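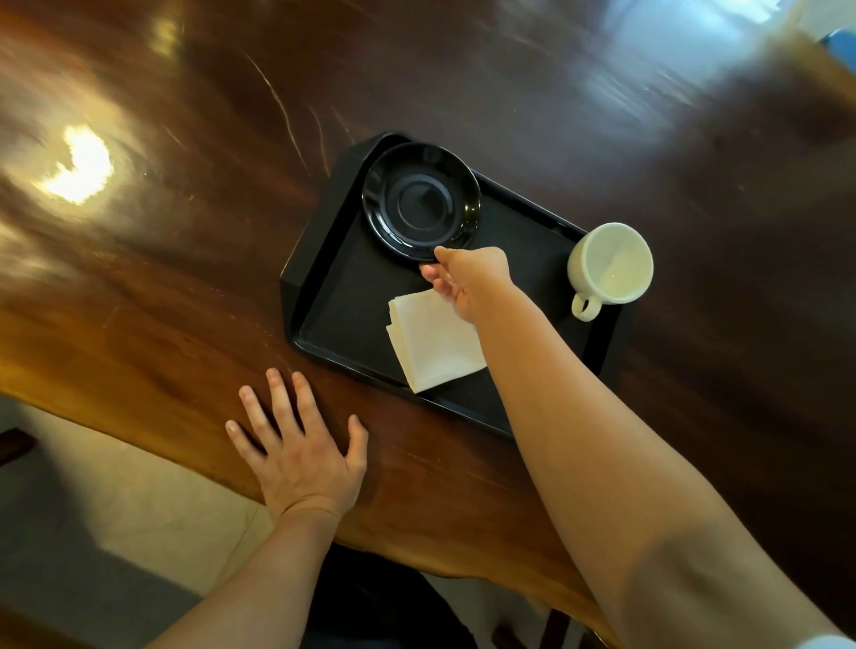 Can a machine lay the tray yet?

Session notes, Machines and Everyday Work
Aiman Krishnan
June 6, 2022

I promised to write up what I said in the session, plus the bits I skipped when the discussion about ironing got out of hand (no regrets, it was a good discussion). The chore for this week is the coffee tray. One tray, a saucer, a cup, a folded paper napkin. Put things on it, shift them about, take them off again. Most of you have done it for money at some point, and I'd bet none of you were trained for longer than it takes to find an apron.

So, my short answer to the question in the title is "sometimes, slowly, if you choose the napkin". The rest of these notes is the long answer.

1. Why I keep going on about saucers

A saucer is a nasty thing to pick up. It's low, it's wide, it slopes outwards, and if it's glazed it's slippery as well. You don't grab a saucer, you get a fingertip under the rim and tip it a little, and then the rest of your hand turns up. Try it at home with a glove on and you'll lose half of what you know about the job straight away.

A two-fingered gripper comes at this from above, as a rule, and from above there isn't much to pinch. You can go for the rim with one finger inside and one outside, and that works nicely when the saucer is sitting where the machine thinks it is. If it's three millimetres lower, the outside finger hits the tray. People have tried suction cups in the middle of the saucer, but there's that raised ring where the cup sits, and a suction cup that lands across a ring leaks. Get it squarely inside the well and you're fine!

Then there's black on black. Think of a black glazed saucer on a matte black tray. You and I see the shine on the rim and that's enough. A depth camera sends out light and waits for some to come back, and dark surfaces don't send much back, while shiny ones send it off in the wrong direction. Put both of those on a varnished table with a window reflected in it and you get holes in your depth picture exactly where you want to put your fingers. When I was at Csonka we used to cheat by dusting everything with talc. Wonderful results, terrible coffee. 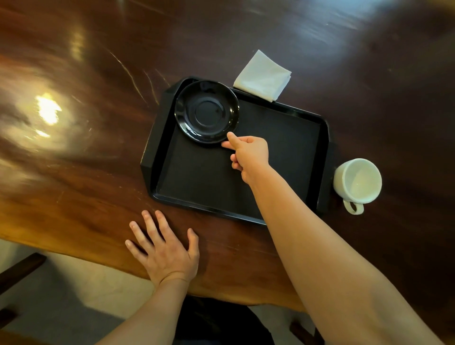

The other thing I wanted you to notice is how much of the work is nudging. We talk about "pick and place" as if every object got lifted cleanly and set down cleanly, and watch anybody in a café for a minute and you'll see it's nothing like that. They slide, they push with one finger, they hook a thing closer before they take hold of it. A lot of it happens in contact with the tray the whole time. Robots were for years programmed to avoid touching anything except the object (touching means something has gone wrong, stop, flash the light), so all that useful shoving was off the menu. That's changing, and I think it's the most cheerful news in the whole field.

2. What the Lidville trial told us

Some of you asked for the numbers again. The canteen in Lidville ran a Jorico arm on tray setting last September, with the same crockery all through and the tray held in a fixed frame. It set 2,000 trays. For every 100 of those, 3 needed a person to step in, nearly always for the napkin. That sounds marvellous until you put it next to a kitchen assistant who also wipes the counter and answers the phone and knows the saucers have been swapped for the bigger ones today.

They then took the fixed frame away and let people leave the tray wherever they liked. They gave up after 50 trays. I don't have a proper figure for that part because the log is a mess, and I'd be wary of anyone who gives you one.

My own reading (argue with me, please) is that the arm was never really setting trays. It was moving things between known points, very reliably, and the frame was doing the clever part. There's nothing shameful in that, and plenty of shop-floor work is organised just so. But a house has no frames. Nobody's aunt keeps her tray at the same angle two days running.

3. The napkin

Right, the napkin. Paper, folded into a square, several layers. Hard objects keep their shape when you lift them, so once you've got hold of one corner you know where all the others are. With a folded napkin you get hold of a corner and the rest droops, or fans out, or the top layer comes up by itself and leaves its friends behind. Squeeze harder and it creases. Squeeze less and it slides. 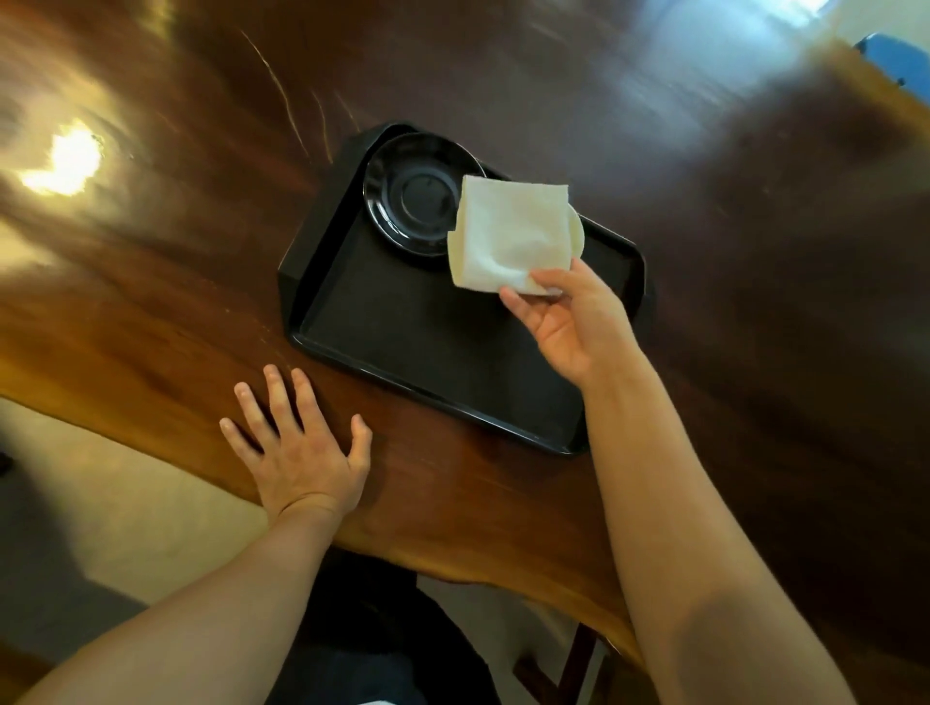 We do it with a thumb on top and fingers underneath, and we feel the layers shift against each other long before we could see it. Touch sensors that can manage that do exist. The Tilerik fingertip pads I passed round are one sort, and you'll remember how quickly the surface scuffed, which is the usual complaint. A pad that's good enough to feel paper is soft, and a soft pad doesn't last long in a kitchen.

There's a sight problem on top of the touch problem, too. As soon as the napkin is up in the air it hides whatever is behind it, and so does the hand. You carry on quite happily because you remember there's a saucer back there. Plenty of systems have no memory of that kind at all. They work from what the camera gives them this instant, and if the saucer vanishes behind a bit of paper then, as far as they're concerned, there is no saucer.

4. For next time

Set a tray at home, twice. First time as you normally would. Second time use one hand, thumb and first finger only, and keep the other hand behind your back. Write down each time you want to cheat (lean on the table, brace against the tray rim, push something along with a knuckle). Bring the list.

If you've got a dark saucer and a shiny table, take a photo of the pair under a ceiling light and try tracing the edge of the saucer on a printout. It's more annoying than you'd think.

Reading is the second half of the gripper chapter. You can skip the bit on magnets. We'll do cupboards and drawers next, so have a look at your kitchen handles before you come.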